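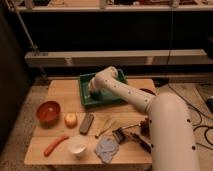 4. Setting up the base station

The Multer base station links up to 9 cordless handsets to one phone line. Set it up before you charge or register any handset.

Choosing a place

Put the base on a level surface near a phone jack and a power outlet. Keep it away from microwave ovens, radiators and direct sun. Thick walls and metal shelving shorten the range.

Connecting the base

1. Plug the small end of the power cord into the socket marked DC on the underside of the base.
2. Press the cord into the channel until it lies flat.
3. Plug the phone cord into the socket marked LINE, then into the wall jack.
4. Plug the power adapter into the outlet. The green light flashes for a few seconds and then stays on.

Caution: Use only the Fedau adapter packed with the base, part number 327. Other adapters can damage the unit and will void the warranty.

Note: If you have DSL service, fit a filter between the wall jack and the base. Filters are not included.

Registering a handset

Handsets sold in the same box as the base are already registered. For extra handsets:

1. Charge the handset overnight - a new battery needs the full time.
2. Hold down PAGE on the base until the light turns amber.
3. On the handset, press MENU, scroll to REGISTER and press OK.
4. Enter the system code, 0191, and press OK. The handset beeps twice and shows its number.

If the screen shows NOT FOUND, move the handset closer to the base and start again from step 2. The base leaves registration mode after two minutes.

Setting the clock

1. Press MENU and scroll to CLOCK.
2. Enter the month, day and year, then the time. Use * to switch between AM and PM.
3. Press OK. All registered handsets update within a minute.

The clock is lost in a power failure - set it again when power returns. Lines with caller ID reset it at the first incoming call.

Clearing all settings

With the handset idle, press MENU, then 993, then OK. This erases the phone book and call log on that handset. Registration is kept.

Revised 29 Sep 2006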